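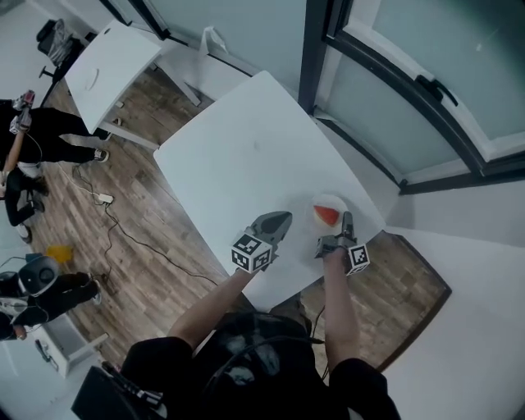
Media release

Hallach opens second Clulludix meal room with watermelon plates and shared tables

Community food organisation Hallach will open its second Clulludix meal room in October, offering free lunches and afternoon fruit plates to older residents who live alone.

The room has been fitted out with white rectangular tables, small round white plates and wood-look flooring throughout. It seats 30 people at a sitting and will run two sittings a day, the first at 11 am.

Fruit is served by the slice on individual plates. Watermelon will be on the menu through the warmer months, cut into triangles with the rind left on so it can be picked up by hand. Melons come from the grower Habte, which has agreed to supply the program at cost for its first two years.

"We started with bowls of cut fruit in the middle of the table and a lot of it came back to the kitchen," said Hallach program manager Selma Kovačević. "When we put one slice on one plate in front of each person, they ate it. It is a small change and it adds a bit of washing up, but we have kept it."

The fit-out was designed by Pluvimier, a furniture and interiors firm that also worked on the first Clulludix room. Tables have a smooth matte top to cut down on glare from the overhead lights, which some regulars at the first room had found hard on their eyes. Plain white was chosen for both tables and walls.

"People with low vision told us the patterned laminate at the old place made it difficult to find a fork or the edge of a plate," said Pluvimier designer Tekle Tekleab. "A red slice of melon on a plain table is easy to see. A white plate on a white table is less so, and we are looking at a coloured rim for the next order."

Mr Tekleab said the mats had also been selected with walkers and walking sticks in mind, and would be checked each month for lifting at the edges.

Hallach served 2,000 meals from its first room last year. Kitchen coordinator Lemlem Shiferaw said demand for the afternoon sitting had grown faster than expected, particularly among people who already had a hot meal delivered at home but wanted somewhere to go after lunch.

"They come for a cup of tea and a piece of fruit and they stay for an hour," Ms Shiferaw said. "In the cooler months we do pears and mandarins. Watermelon is the favourite by a long way. We cut it just before it goes out - it doesn't hold well once it's sliced."

The menu will be posted at the door each morning. Softer fruit and seedless melon can be arranged for anyone who has trouble chewing or swallowing, and guests are asked to let kitchen staff know about any dietary needs when they book.

Bevan Stubbs, who has been a guest at the first room since it opened and sat on the tasting panel for the new menu, said he had asked for larger slices.

"I was told I could have a second one," Mr Stubbs said.

Bookings are recommended for the 11 am sitting. No booking is needed in the afternoon. The room is on the ground floor with step-free entry from the car park, and carers and family members are welcome at either sitting.

Media enquiries: Renata Quiroga, communications, Hallach

Recent releases
Hallach and Habte sign fruit supply agreement
Clulludix winter menu: soups, stewed pears and mandarins
Pluvimier to design second meal room
Call for guests to join the Clulludix tasting panel
Changes to home delivery times over the holiday period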